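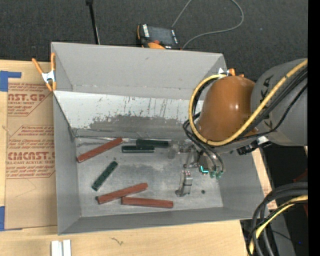 # Session 4: Setting up the editor for older projects

Course notes, Gaétan Carrier. Read these before the Saturday lab.

## 4.1 Compatibility settings

Right-click the Prunero shortcut, choose **Properties**, and open the **Compatibility** tab. Two settings matter for this course:

- **Run this program as an administrator.** The editor registers components when it starts. Without this setting you get a "library not registered" message when you open the Foscombe project.
- **Override high DPI scaling.** Set this to *Application*. Other values move the toolbox buttons out of line on some laptops.

Leave the other boxes clear. If a setting is grayed out, your account doesn't have the rights to change it, and you should use a lab machine.

## 4.2 Editor options

Open **Tools > Options** and make these changes:

1. On the *Editor* tab, check **Require variable declaration**.
2. Set the tab width to 2.
3. On the *General* tab, clear **Compile on demand**.
4. On the *Environment* tab, choose **Prompt to save changes**.

Step 1 only affects new files. In files you already have, type `Option Explicit` on the first line yourself. Expect up to 40 errors the first time you compile Foscombe this way. Most of them are misspelled names.

## 4.3 The settings file

Prunero keeps its options in a plain text file called `prunero.ini`, in your user folder. Close the editor before you change it, or your edits will be overwritten on exit.

```
[Editor]
TabWidth=2
FontSize=12
RequireDeclare=1

[Build]
OnDemand=0
```

Font size can go as high as 18. Keep a copy of the file under another name. If the editor won't start, delete `prunero.ini` and it will write a new one with the default values.

## 4.4 For the lab

Bring the Foscombe project with the settings above already in place. Clifford Beaudoin will be running the lab and will check that your copy compiles before you start on the Welirholm exercise.

Reading for next time: chapter 12, up to the part on class modules.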